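About the Skeler Robotics Club
Home | About | Projects | Join | Contact

Skeler is the student robotics club of the Godoy Technical School. We meet in the ground-floor lab on weekday afternoons and run a longer open session on Sunday. Membership is open to students in all grades. No programming experience is required, but every new member completes the shop safety course before touching powered equipment.

The club was started by Marcelino Vasconcelos, who teaches electronics, with a single line-following car and a shared toolbox. It now has 93 members in three project groups. Most of the work is on manipulation: getting machines to pick up, move and arrange things that do not hold a fixed shape.

What we work on

The main project is called Imus. It is a two-arm tabletop cell used for cloth handling. Cloth is a hard case for a robot. A rigid block can be described by a position and an angle, while a shirt dropped on a table can take almost any outline, and part of it is always hidden under the rest. Dark fabric adds a second problem, as the creases barely register in the camera view and the software has little to work with besides the outer edge.

Each Imus task is broken into stages: find an edge or hem, grasp it, spread the fabric, then fold. The stages are scored separately. A run that grasps the hem and then drops it still counts toward the grasp score, which makes it easier to see where a change in the code helped and where it did not.

Members take turns as operator, logger and safety lead. The operator runs the arms, the logger records the start condition and result of each attempt, and the safety lead stays at the stop button. Roles rotate every session – including for seniors. 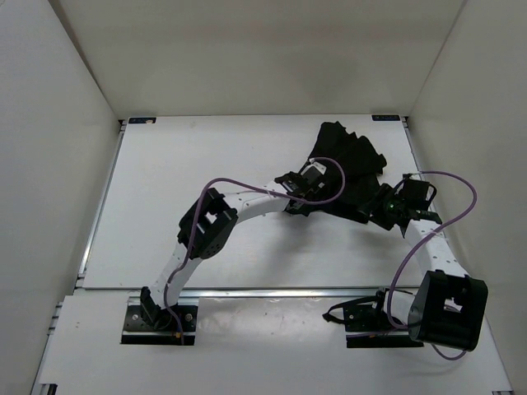
How the groups are organized

Mechanical. Arm mounting, gripper fingers, cable routing and the enclosure. This group also keeps the spare parts inventory and the torque chart for the base plates.

Controls. Motor configuration, calibration, motion limits and the stop circuit. Calibration is repeated after any joint is taken apart, with the results entered in the lab book before the arm goes back into use.

Data and software. Camera setup, attempt logs, training runs and the scoring scripts. Jucélia Meireles, who teaches mathematics, advises this group and reviews the statistics before anything is presented outside the school.

New members spend four weeks with each group and then choose one. Changing groups later is allowed at the start of a term.

Competition

Skeler enters the Koltbridge student manipulation meet each May. Teams may send up to five students. Ours is selected on attendance and logbook quality, and the logbooks are read by both advisers. Last year we entered the folding event and the sorting event, and we placed third in folding. The sorting entry was withdrawn after a wrist motor failed in practice. The repair notes are kept in the lab with the other Imus records and can be read by any member.

Joining

Applications open at the start of each term. Pick up a form in the lab or ask either adviser. Long hair must be tied back and closed shoes are required in the lab at all times.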